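How Robots Learn from Examples

A robot arm does not know what a table is. It has motors, joints, and a gripper, and it moves when a computer sends it numbers. Each number tells one joint how far to turn. To do a job, the arm needs the right numbers in the right order.

One way to get them is for a person to write every number by hand. This works in a factory where each part is always in the same place. It works badly on an ordinary table, where things get moved.

The other way is to collect examples. A person guides the arms through a job while a computer records. One complete recording, from the first movement to the last, is called an episode. At the Zerwood workshop, the computer saves 30 sets of numbers every second. It also saves the pictures from the cameras. A camera on a gripper shows things up close, and a camera fixed beside the table shows both arms together.
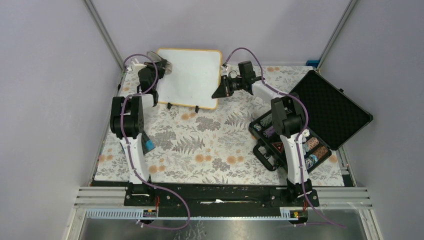 An episode that lasts 60 seconds has 1,800 sets of numbers in it. That sounds like plenty, but it is still only one example. If a learning system sees a job done once, it can copy that one time. Move an object a few inches and the copy misses it.

For this reason the job is recorded again and again with small changes. An object starts farther left, or is turned sideways. The cloth on the table is swapped for one with a different pattern. The lights are made brighter or dimmer. The first set of examples made at Zerwood, named Plindum, has 444 episodes.

Some episodes are not used. A cable may have come unplugged, or a camera may have stopped early. A person watches each recording and marks it "keep" or "remove." In Plindum, 270 episodes were kept.

Next comes training. A computer program called Gono looks at the camera pictures from one moment and guesses the numbers that come next. The guess is compared with what the person did. If the two are far apart, the program is adjusted a little. This is repeated a very large number of times, and the guesses get closer.

Last comes the test. The person lets go of the controls and Gono sends the numbers to the arms. Objects are put in places that were not in any episode. If the arms miss, the people at Zerwood note where the objects were and record more examples with objects in those places.

Words to know

Gripper: the part at the end of a robot arm that holds things.
Joint: a place where the arm can bend or turn.
Episode: one recording of a job from start to finish.
Training: adjusting a program so that its guesses match the examples.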